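Cendby Market Price Notes - read me first

version 2, put up 17 September 2026

What you get

One spreadsheet of prices written down at the Cendby Saturday market, stall by stall. 3,408 rows. 47 stalls, though a few of those are the same family trading under a new name (see Stall names). Fruit, veg, eggs, bread, cut flowers, a bit of fish. No clothes, no phone cases, no hot food.

Started as Lorne Hawthorne's own notebook, for arguing with his brother about the price of leeks. Then it grew.

Files

prices.csv - the main one
stalls.csv - stall number, name, which row of the square
oddities.txt - things that didn't fit, in no order. Read it before you email

Columns in prices.csv

date - day first, then month, then year
stall - number, matches stalls.csv
item - plain name, lower case. "spuds" changed to "potatoes" throughout, "swede" left as swede
price - in pence, whole numbers
unit - kg, lb, each, bunch, bowl, dozen
note - free text, mostly blank, sometimes rude

The bowl problem. Lots of stalls sell by the bowl and a bowl is whatever they say it is. Teófilo Bedoya weighed a few and gave up. Do not convert bowls to kilos. If you see a chart of price per kilo with bowls in it, it's wrong, including the one I made for version 1. Sorry.

How it was written down

Walk round with a pad, copy the price off the card. If there's no card, ask. If they say "for you, love, a pound", that goes in the note and price stays blank. Typed up the same evening, mostly. Percy Bermúdez did the top row of the square, Lorne the bottom, I did whatever was left and the typing.

Prices are from the morning. Anything knocked down at packing up time isn't in here, so the file makes the market look dearer than it is if you shop late.

Stall names

Restrepo and Restrepo & Daughter are two stalls. Different ends of the square, different prices, please don't merge them again. Menville Eggs became Menville Farm part way through and kept its number.

Known gaps

- 8 Saturdays missing altogether. Weather, a wedding, one lost pad
- December is thin. Too crowded to stop and write, and half the stalls go over to wreaths
- fish van only has prices when it turned up
- stall 19 asked to be left out, so it is out
- accents got mangled in the names in version 1, should be fixed now, shout if not
- some tomatoes are down as "each" when they must be kg. Fixed the obvous ones

Changes since version 1

Units split into their own column. Duplicates gone, I think. Flowers added, from Édgar Sánchez's list, he kept stems and bunches separate so we have too. The chart is gone, see above.

Using it

Take it, use it, say where it came from. Fine for school work, local history, settling rows. Not fine for working out inflation, there's one market in it and the same few people picking what to write down. Don't use it to have a go at a stallholder about their prices either.

Corrections

Send the row number, what it says, what it should say. Not "some of the carrots look off". Jhair Pacheco looks after the inbox at Sarken and passes things on when he gets to them, so give it a while.

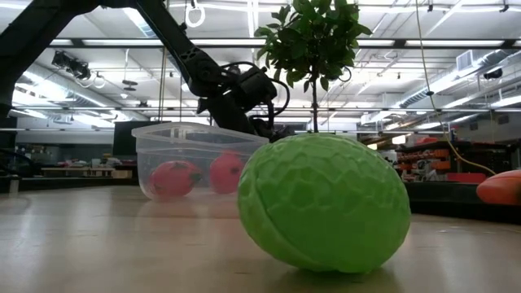 Old versions are kept, ask Jhair for them by number. Next one will have the missing units for herbs, and the onions from the lost pad if it ever turns up. If you've already built something on version 1 the stall numbers haven't changed, only the columns, so it should only need the unit bit redoing.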